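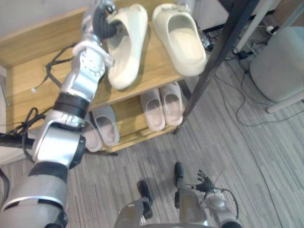

Page last changed: 4/7/26 by H. Brøndum

Home Rooms Checklists Forms Contacts
Search this site... Go

Entrance and shoe rack check, Clornis guest house

Done by Dagný Lauritsen, room 14 side. Next check February.

1. Rack stands level, no rocking when pushed at the top.
OK. The felt pad under the back corner was replaced last time and has held.

2. Shelves firm in the side panels.
OK on the top shelf. Lower shelf has one screw that turns freely. Senad to fit a longer one.

3. Wood free of splinters and raised edges.
Light sanding needed on the front edge of the lower shelf. Wipe with a barely damp cloth, no Brillora spray on bare wood.

4. Slides kept in pairs, on a shelf and off the floor.
Cream pair on top, pale pink pair below on the right. The two greyish ones go on the left of the lower shelf. Please keep to this, guests ask for them by colour.

5. Soles clean and with enough grip for the tiled passage.
Turn every slide over and look. The thick foam ones hide grit. Any with a smooth heel go to Arnar Kirkegaard for replacement, order code 348.

6. Straps sound, no tears where they meet the sole.
OK.

7. Walkway past the rack clear, nothing to trip on.
Mat was curling at one end. Taped down for now, needs a new one.

8. Rack fixed to the wall.
Not done. Bracket is in the store cupboard, still in its bag. Han-gyeol has the drill.

Items open: 2, 3, 7, 8. Report loose shelves to the desk, extension 21.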